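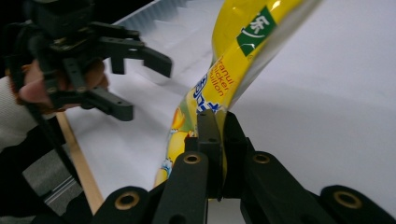 Nektarios Pappas objected in the July session that a soft pack should not be counted as a container at all, as it has no fixed shape and its footprint changes with every portion removed. The objection is noted and is the starting point of this unit.

Hikcombe Short Course in Dry and Liquid Stores
Unit 4: Soft packs in rigid holders
Handout revised August 5, 2024

4.1 Terms

Soft pack: any bag, sachet or pouch whose walls are film. The film keeps the contents in and the air out. It carries little load.

Spouted pouch: a soft pack with a moulded spout welded into the seam and closed by a cap. The spout may be central or at a corner. Corner spouts pour with less tilt but put the weight to one side when the pack is lifted by the top edge.

Holder: an open, rigid tub or box that keeps a soft pack upright. It is not in contact with the food and need not be airtight.

Headroom: the height of the pack above the rim of the holder.

4.2 Why a holder is used

A full pouch with a bottom gusset will usually stand unaided. As it empties, the upper film loses support, folds over and pulls the base out of shape. In the store test set out in the Unit 3 notes, a 454 g pouch stood unaided until nearly half the contents had gone. The same pouch in a square holder stayed upright until empty.

A clear holder is preferred for shared shelves. The lower part of the label can be read through the wall, and any leak at the base shows before it reaches the shelf. Opaque holders are acceptable where the product name is printed in the upper third of the pack.

4.3 Choosing the holder

Measure the pack at its widest point when full, with the gusset open. The inside width of the holder should exceed this by 8 mm. A tighter fit presses on the film and can force liquid into the spout; a looser one lets the pack lean.

The rim should come no higher than two thirds of the pack. The cap must be clear of the rim and open to the fingers. Tapered tubs are measured at the base — the figure on the maker's label is normally taken at the top.

4.4 Placing the pack

Close the cap fully and wipe the spout.
Hold the pack by both side seams. Do not lift by the spout.
Lower it base first until the gusset rests on the floor of the holder.
Turn the label to the front.
Release one side at a time and check for lean.

If the pack leans by more than 15 degrees, take it out and repeat, or use a narrower holder. 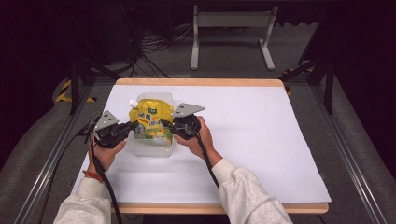 Fig. 4.2. Spouted pouch in a clear squarish tub, top of pouch above the rim, white screw cap.

4.5 Unspouted bags

Bags without a spout are treated in the same way, except that the opened edge is folded down twice and clipped before the bag is placed. Glossy film slips; the clip should grip the fold across its full width. Powders and granules settle towards one corner — level the contents with the bag held upright, then lower it.

4.6 Exercise

Work in pairs. Take one spouted pouch and one unspouted bag from the store. For each, record the widest point, the holder chosen and the headroom. Hand the sheet to Mieczysław Mazurek.

Reading: Shimada, Notes on Film Packs, chapter 2.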